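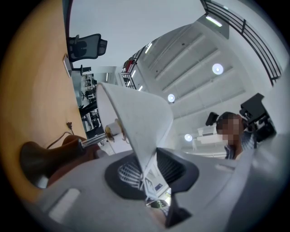
VAT total in the Vatgate report is different from the VAT total in Filine by a few cents, and the report is rejected for this reason. We use Filine for the invoices, Ovport for the nightly export, and Vatgate for the monthly report. The difference is not on all invoices. I first thought it was a problem of one customer, but I can repeat it with a new customer and a new item. For my tests I took the table lamp with the white conical shade and the dark brown base, because it is a simple item, without a size or color option, and it has never been on a discount list. Its net price is 24.45 and the VAT rate is 19 percent. Please find my steps below. I tried to write them in the order I did them, including the ones that gave no result.

Ticket opened: Sat 19 February
Company: Cowie
Product: Filine, with Ovport export and Vatgate connector
Priority: Normal (please see my note about this at the end)
Status: Solved, follow-up item open

What I expect
The VAT amount on the printed invoice, in the Filine journal and in the Vatgate report is the same.

What happens
The printed invoice and the Filine journal agree. The Vatgate report shows a lower amount, sometimes a higher one. On one invoice it is one or two cents. For the full month we have roughly 300 invoices, and the differences do not cancel each other. Vatgate then gives the message "Control total does not match detail" and the report stays in the state Draft.

Step 1. Restart and repeat
I closed Filine on all workstations and started the export again by hand. Same result. I also deleted the draft in Vatgate and made it again. Same result, same cents.

Step 2. One invoice with one line
New customer, one line, quantity one. Filine shows VAT 4.65. Vatgate shows VAT 4.65. No problem here.

Step 3. One invoice with one line, quantity four
Net 97.80. Filine shows VAT 18.58. Vatgate shows 18.58. Also no problem. At this moment I believed for a while that the error was gone, and I made the full report again. It was rejected as before.

Step 4. One invoice with four lines, quantity one on each line
Net 97.80, same as in step 3. Filine shows VAT 18.60. Vatgate shows 18.58. So this is the error and I can make it every time.

We have many invoices of this kind. Our shop customers want a separate line for each delivery address, so the same item with the same price is often repeated on the invoice.

Step 5. The export file
I opened the Ovport file in a text editor. Each line of the invoice is there with the net amount and the VAT rate, but there is no VAT amount per line. There is a field for it, the header is present, but the column is empty. I do not know if it was always empty. The oldest file I can still find has the same empty column, but we keep only the last 10 files, so this does not say much.

Step 6. Change of decimal places
In Filine, under Settings, Amounts, I changed the decimal places from two to four. The journal then shows 4.6455 for a line, which looks correct to me, but the printed invoice looks terrible and a customer would complain. I changed it back. Please do not recommend this one, I have found it already in the help pages.

Step 7. Other rate
I repeated step 4 with a test item on the zero rate. No difference, as one can expect.

My question: which program is right? I can live with both ways of calculating, but all three programs must do the same.

Reply from Filine support

Thank you for the clear steps. We could repeat step 4 on our test system.

Filine calculates the VAT on each line, rounds it to two decimals, and adds the rounded amounts. Vatgate receives only the net amounts and the rate, adds the net amounts, and calculates the VAT one time on the total. Both methods give the same result for an invoice with a single line. With more lines they can be different.

Please check the following and write back:

Settings, Tax, Rounding method. Is it "Per line" or "Per document"?
Ovport, Profile, Fields. Is the box "Include line tax" checked?
Which version of the Vatgate connector is shown under Help, Connectors?

Please do not change the rounding method yet when invoices of the current month are already sent to customers.

Answer from Cowie

Rounding method is "Per line". I did not know this setting, it is on the second tab and my window was too small to show the tab. Maybe you can tell this to the people who make the screens.

"Include line tax" is not checked. I cannot check it, the box is gray.

Connector version: the field shows only a dash. I looked on two workstations and also on the server.

I have not changed anything.

Reply from Filine support

The dash means that the connector is not registered in Filine. It continues to work with its basic functions, but Filine does not offer the extended fields, and this is the reason why the box is gray. It can happen when the connector was installed before the last big update of Filine and was not registered again after it.

Please do this on the server, with an administrator account:

Stop the Ovport service.
Open Filine and go to Help, Connectors, Register.
Choose Vatgate in the list and confirm.
Close Filine and start the Ovport service again.
Open the Ovport profile and check "Include line tax".
Run the export for one test invoice only.

Answer from Cowie

I did the steps. Some remarks, perhaps they are useful for another customer:

The Register button did nothing the first time. There was no message. I had started Filine with my normal account, even though I was logged in to Windows as administrator. After a right click and "Run as administrator" it worked.

The version field now shows a number. The box is not gray anymore and I checked it.

Test invoice from step 4, exported again: the VAT column is filled, 4.65 on each of the four lines. Vatgate shows 18.60. Filine shows 18.60. Very good.

Then I exported the full month. Still rejected, but the difference is much smaller now. I went through the detail list and all normal invoices agree. Only the credit notes do not agree.

Step 8. Credit notes
I made a credit note for the test invoice, with all four lines. In Filine the VAT is minus 18.60. In the Ovport file the VAT column is empty for the credit note lines. In Vatgate it is minus 18.58. So for the credit notes nothing has changed.

Reply from Filine support

Credit notes have their own profile in Ovport. When a profile was copied from the invoice profile, it does not take over later changes. Please open Ovport, Profile, and choose the document type "Credit" in the small list at the top right. Check "Include line tax" there too, and save before you change back to the type "Invoice". If you change the type without saving, the change is lost without a warning. We have reported this last point as a defect.

Answer from Cowie

Found the list. It was set to "Invoice" and I never saw that it can be opened.

I checked the box, saved, and exported the month again. Credit note from step 8 shows minus 18.60 in both programs. The report was accepted and has the state Ready. I compared the control total with the Filine journal and they are equal.

I have canceled the test invoices and test credit note, and I exported one more time after that. Still Ready.

Two open points from my side:

The rounding method stays on "Per line" for now. I prefer not to touch it. If we want to change to "Per document", is it enough to do it on the first day of a month, before the first invoice? We think about April.

Older reports. They were accepted at that time with the empty column. Do we need to send them again?

Reply from Filine support

For the first point: yes, the first day of the month is fine. The change is valid for new documents only. A credit note always takes the rounding method of the invoice it belongs to, so you can see both methods in the journal for some time.

For the second point: we can help with the program, but we cannot give tax advice. Please ask your accountant. If you must send them again, the files can be created from the Filine journal, you do not need the old Ovport files.

Answer from Cowie

Thank you, I will ask.

About the priority: I put Normal because the deadline was still far. In the form there is no field for a deadline, only the priority, and I was not sure if "High" is allowed when nothing is standing still. A date field would help.

You can set this ticket to Solved. Please leave the follow-up for the save warning open, I would like to get the mail when it is repaired.

Internal status
Main problem: solved (connector registered, line tax included in both profiles)
Follow-up: missing warning in Ovport when document type is changed with unsaved settings
Follow-up: Register button gives no message without administrator rights
Customer to be informed by mail for the first follow-up item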